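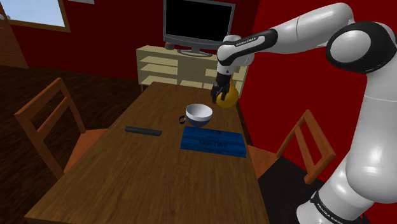

Unit 4: Pick and place in simulation

Course handout, Introduction to Robot Manipulation
Module lead: Tomomi Hirano

4.1 Purpose of the unit

Units 1 to 3 dealt with frames, forward kinematics and inverse kinematics on paper. In this unit the same material is applied to a seven-joint arm with a two-fingered gripper, working at a dining table in a simulated room. All work is done in the course simulator, Favov. No hardware is needed until Unit 7.

By the end of the unit each pair should have a script that moves the arm to a named object, closes the gripper on it, lifts it, carries it to a goal position and lets go. The script must run from start to finish without keyboard input.

4.2 The task scene

The scene file is called dining_red. It loads with the arm at one side of a long wooden table, a chair on either side, and a low shelving unit with a television on it against the far wall. The items on the table are a cup with a handle, a flat blue rectangular object and a thin black cylinder. The round yellow object is the target for the main exercise and is listed in the scene file as target_0.

The furniture is fixed. It has collision geometry but no mass, so the arm will stop against it but cannot push it. The small items are free bodies. They can be knocked, and a knocked item counts against the run (see 4.7).

The cup handle has its own collision mesh. The bowl of the cup is a closed solid for collision purposes, so a finger cannot be placed inside it even though the render shows an open cup. Students who want to grasp by the rim should use the alternative cup model in the Unit 4 folder.

4.3 Frames

Four frames are used throughout.

World: origin on the floor, z upwards.
Base: fixed to the mounting of the arm.
Tool: midway between the fingertips, z pointing out of the gripper.
Object: at the centre of mass of the target.

Poses read from the simulator are given in World. The inverse kinematics solver expects Base. Most errors in the first week come from passing one to the other without a transform. Write the conversion once, as a function, test it against the three poses in the worksheet, and do not write it again.

Note that Tool z points down towards the table in a top grasp. A positive offset along Tool z therefore lowers the gripper. Check the sign before running a descent.

4.4 The phases of a pick

The motion is split into six phases. Each has a start condition and an end condition, and the script should test the end condition before moving on.

Approach. Move Tool to a point directly over the object, with the fingers open and pointing down. Ends when position error is within tolerance.

Descend. Move along a straight line in World z. Joint interpolation is not acceptable here, as the fingertips will swing sideways on the way down and may strike the object.

Close. Command the fingers together with a force limit. Ends when finger speed falls to zero. Do not end on a fixed time.

Lift. Raise Tool in a straight line. Read the finger gap at the top of the lift. If the gap is at its minimum there is nothing between the fingers and the run should return to Approach.

Transfer. Move to a point over the goal. Joint interpolation is allowed, provided the path is checked for collision with the held object attached to the gripper. The planner will not do this unless attach_object has been called.

Release. Lower, open, and retreat upwards before any sideways movement.

4.5 Grasping a round object

A sphere between two flat fingers touches each finger at one point. In the ideal case both contacts lie on a line through the centre. If the gripper is too high or too low by more than a small amount, the contact normals no longer oppose one another and the object is squeezed out, downwards if the fingers are high and upwards if they are low.

The condition for a stable hold is that the line joining the two contacts lies inside both friction cones. For a coefficient of friction mu the half-angle of each cone is arctan(mu). Work out the allowed height error for target_0 using the radius in the scene file and the default mu. The answer should be written in the logbook before any simulation is run.

Two point contacts without torsional friction also leave the sphere free to turn about the line between them. For this exercise rotation of the target is ignored. It will matter in Unit 6, where the object has a top and a bottom.

The simulator uses soft contact. A high force limit makes the fingers sink slightly into the object, and the solver may then push it away at speed. If the target jumps out of the gripper on closing, reduce the force limit first and only then look at the height.

4.6 Laboratory procedure

1. Log in to a workstation and open the Unit 4 folder. Copy it to your own area.

2. Load dining_red and run check_scene. It prints the name and pose of every free body.

3. Set the random seed to 11. All worked values in the answer sheet use this seed.

4. Complete the function world_to_base and run the three tests.

5. Write the Approach and Descend phases. Run them with the gripper open throughout. Record the final position error in the logbook.

6. Add Close and Lift. Plot the finger gap against time from the start of Close to the end of Lift.

7. Add Transfer and Release. The first goal is on the near side of the blue object. The second is beyond the cup, on the far part of the table, and needs a path that clears the cup with the target held.

8. Run the batch script. It repeats the pick from 2,000 start positions and writes one line per run. On the laboratory machines this takes around 16 minutes – start it before the break.

9. Sort the failed runs by the phase in which they ended. Plot the start positions of the failures on the table plan.

Steps 1 to 6 belong to the first session. Pairs who have not reached step 6 should book a workstation before the second session, as the batch script leaves little time for anything else.

4.7 What counts as a success

A run is a success if the target is at rest inside the goal region, the gripper is open and clear, and no other free body has moved by more than the tolerance in the settings file. A run that places the target correctly but shifts the cup is recorded as a partial. Partials are to be reported separately and must not be added to the success count.

A run in which the arm touches a chair or the shelving unit is a failure whatever the final position of the target.

4.8 Common faults

Arm reaches the approach point with the elbow low and cannot descend. The solver has returned a different branch. Supply the home posture as the seed for inverse kinematics.

Target reported as held, but still on the table. The gap was read before the lift. Move the test.

Large failures towards the far end of the table. Check the reach of the arm at that distance. Near full extension the Jacobian is close to singular and the straight-line descent asks for joint speeds over the limit. Slow the descent or tilt the wrist. Both are accepted, but state which.

Results differ between partners' machines with the same seed. One machine is running at a different time step. The value in the settings file should not be changed.

4.9 Submission

Each pair hands in the script, the logbook pages and a report of two sides. The report must contain the friction cone calculation, the finger gap plot, the table plan with failures marked, and a paragraph on the most frequent failure with a proposed change. The change need not have been tested. Screenshots do not count as evidence of a successful run, and the log file must be included.

The deadline is noon on the last teaching day in March. Late work follows the usual department rules.

4.10 Preparation for Unit 5

Read the notes on camera calibration and bring the completed world_to_base function. In Unit 5 the object pose is no longer supplied by the simulator and has to be estimated from a depth image, so any error left in the transform will carry over.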